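Grullia Singles Notes: README

Press blurbs, release notes and lyric-sheet scans for small-label country and americana singles. Put together by Pierina Grasso out of the Pundham newsletter back files. Read this before you load anything, esp. the part on duets.

What's in it

536 records. One record = one single, as announced. Albums not included unless a track got its own blurb.
232 of those have a lyric sheet attached. The rest are blurb only.
Text is UTF-8. Tabs between fields, no quotes. If your spreadsheet eats the apostrophes, that's your spreadsheet.

Fields

id: don't sort on it, order means nothing
artist: as printed on the sleeve, even when the sleeve is wrong
guest: second voice, if credited. Blank if not
label: Prondance, Guthrie, or "self"
mood: free text, see below
blurb: full text of the announcement
lyric: path to the sheet, or blank

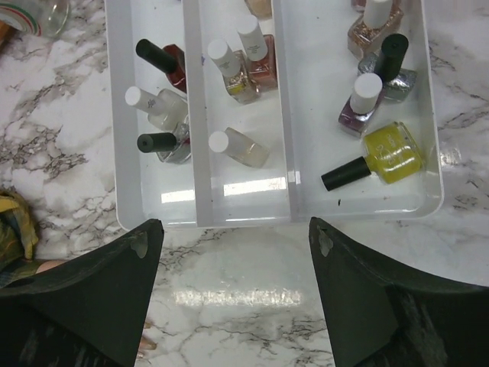

Mood is the messy one. I typed whatever the blurb leaned on: "breakup", "truck", "mama", "breakup/truck". No fixed list. Tried to make one in June and gave up after the waltzes. Lowercase everything first and you'll lose most of the doubles.

Duets

Guest is only filled when the announcement says so. Plenty of harmony singers get no credit in the blurb and then show up on the sleeve. Those are NOT in guest. Check the lyric sheet, the parts are usually marked in the margin with initials.

When both singers are headliners the first name printed goes in artist. Guthrie prints them alphabetical, Prondance prints whoever's signed to them first. So don't read billing order as anything.

Where it came from

Pundham ran the announcements more or less as the labels sent them, with the odd line trimmed for space. Paper only in the early run. I scanned those and ran OCR, then fixed by eye. Steel guitar came out as "steal guitar" a lot, think I got them all. Later issues were pasted from email so there the typos are the labels' own and I left them in.

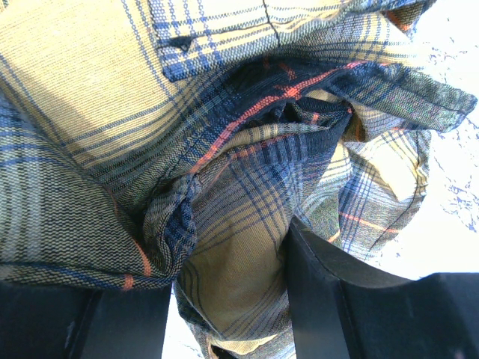

Crumpled plaid shirt between two gripper fingers

Supplement pages are set in two columns and the OCR sometimes read straight accross. If a blurb jumps from a fiddle solo to a tour bus mid sentence, that's what happened. Fix it in your copy and send me the id.

Cleaning already done

Phone numbers and booking addresses out
"FOR IMMEDIATE RELEASE" lines out
Re-sent blurbs merged when the text matched exactly. Near matches kept, both of them
Chart claims left in, not checked by me or anyone
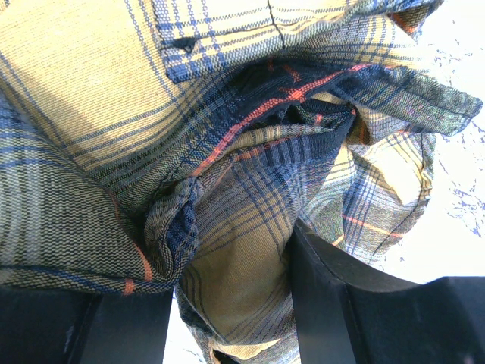
Known problems

3 records have the wrong lyric sheet. I know it's 3 becuase the titles don't match, haven't found where the right ones went.
Release dates: there's no date field. Labels moved them constantly and the blurbs contradict each other. Use the newsletter order if you have to.
Live versions and studio versions share a title and sometimes an artist line. Look for "live at" in the blurb.
Gospel is thin. Pundham had a separate sheet for it and I only have 2 of those.
Songwriter credits are buried in the blurb text. Would like to pull them into a field. Not soon.

Using it

Fine for counting words, looking at how singles get pitched, finding that one song you half remember. Not fine for sales or chart history. Don't repost the lyric sheets, the writers own those and I only have the OK to share for study.
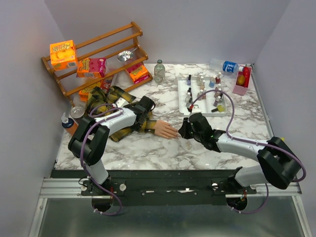
Plaid garment on the marble-patterned tabletop.

Changes

Second pass: split "self" out from blank in label. Blank now means I couldn't tell.
Dropped the rating field, it was just me.
Added guest. Before that duets were all jammed into artist with an ampersand, so old scripts will break.

Credit

Cite as Grullia Singles Notes, P. Grasso. Corrections by email please, with the id in the subject line, and one record per mail or I lose track.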